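Gripper Trials Working Group: Minutes
Stindton workshop, 12 June 2026
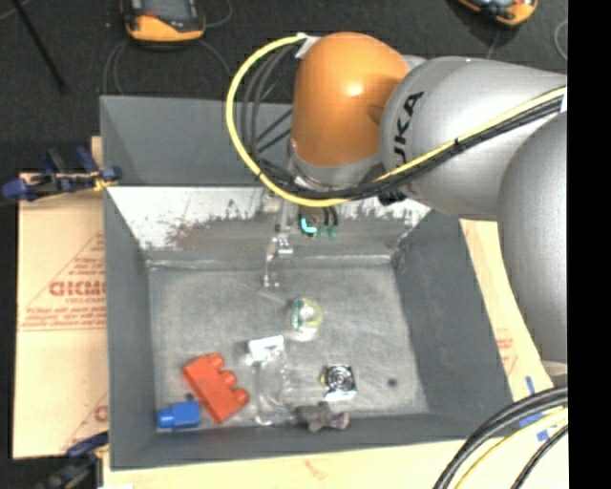
1. Minutes of last meeting
Accepted with no changes.

2. Bin picking results
Vorkine two-finger gripper: 293 picks from 315 attempts. Skellach: 27 fewer from the same number of attempts. Most misses with both were on clear plastic. Toy blocks gave little trouble unless they lay against the bin wall.

3. Cabling
The yellow cable loop near the wrist was discussed. Agreed to shorten it before the next round and re-tie the black bundle along the arm.

4. Controller
Tapia controller dropped its connection 14 times. Logs to go to the supplier. No decision on replacing it.

5. Bin
Stays clamped in its current position for all runs so the results can be compared.

6. Next round
Skellach to be rerun with softer finger pads. Final report due in October.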